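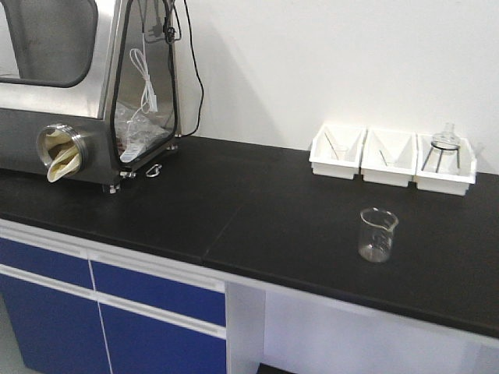 Minuna Bench Chemistry Fit-out: Progress Report 2

Reading time: 4 minutes

Reporting period: to the end of August

Summary

The glove box station is in place on the long bench and the wet-prep area beside it has been laid out. Leak testing of the chamber is complete. The air-sensitive transfer work described in the funding agreement has started at reduced scale. Two items are behind schedule: the replacement of the gloves, and the written procedure for waste leaving the chamber. Expenditure is within the approved allocation and no variation is requested.

Glove box station

The stainless steel box was moved to the left end of the bench in the first half of the period. In its former position, near the door, the operator's elbow was in the path of the trolley, and the unit could not be reached from the side. The present location leaves the side panel accessible for inspection and keeps the rest of the black countertop free for preparation. The power cord runs down the wall to the bench behind the unit. A cord clip is to be fitted so that the cord does not work loose when the box is shifted for cleaning.

The side panel gasket was cleaned and reseated before testing. The first pressure hold failed. The fault was traced to a hardened section of seal at the port ring, and the seal was replaced from stock. The second hold met the limit set in the test plan, as did a repeat after overnight standing. The chamber was held at a slight positive pressure for both tests.

The existing gloves are serviceable but stiff at the cuff, and operators report fatigue on transfers longer than half an hour. Replacement gloves were ordered from Sostari in the correct port diameter. The first delivery was the wrong cuff size and went back. Until the new pair is fitted, sessions are limited to 40 minutes per operator.

Consumables inside the chamber are held in clear plastic bags. Labelling of these is inconsistent between users and will be covered in the written procedure.

Wet-prep area

Glassware for a run is now staged in white plastic trays along the wall, to the right of the glove box. The arrangement replaces the single large tub used during the first reporting period, in which items from different runs were mixed and two flasks were chipped. Stirring rods stay in the tray for the run they belong to. Narrow-necked flasks stand in a wire support inside the tray. Pouring is done from small beakers at the front of the bench, clear of the trays.

The working rule is that nothing is stored on the open countertop between runs. Compliance has been good in the mornings and weaker late in the day - the drying rack is full by mid-afternoon and clean pieces are left out. A second rack is included in the next purchase.

The bench surface is made up of panels, and the seam near the centre was checked for seepage. No liquid was found underneath. The sealant at the front edge is thin and will be redone when the bench is next cleared.

Work completed

A total of 117 transfers have been logged since commissioning, of which 83 were completed without a repeat. Most repeats were caused by static on fine powders during weighing. An anti-static step was added late in the period, and its effect cannot yet be assessed. The transfer protocol supplied by Greco has been followed with one change: solvent is measured out before the session begins, which shortens the time spent with hands in the gloves.

Humidity readings inside the chamber are entered by hand at the start and end of each session. Almost 1000 readings are on file, including those taken during the test holds. They have been transcribed to the shared spreadsheet and spot-checked against the paper log.

Outstanding items

- Glove replacement: awaiting corrected order from Sostari.
- Waste procedure: draft in review. Solid residues are the open question.
- Cord clip and bench sealant: to be done on the same day.
- Second drying rack: quote received from Skasex, not yet ordered.

Next period

Transfers will return to full scale once the gloves are fitted and one further pressure hold has been passed. Operator refresher training is planned for the week after. The next report will cover repeat rates with the anti-static step in place, separated by powder type, and will include the final waste procedure as an attachment.

Contact the Minuna project office | Copyright Minuna. All rights reserved. | Back to top

Related items

Minuna Bench Chemistry Fit-out: Progress Report 1
Glove box pressure hold: test plan and limits
Glassware staging and breakage record
Greco transfer protocol: notes on local changes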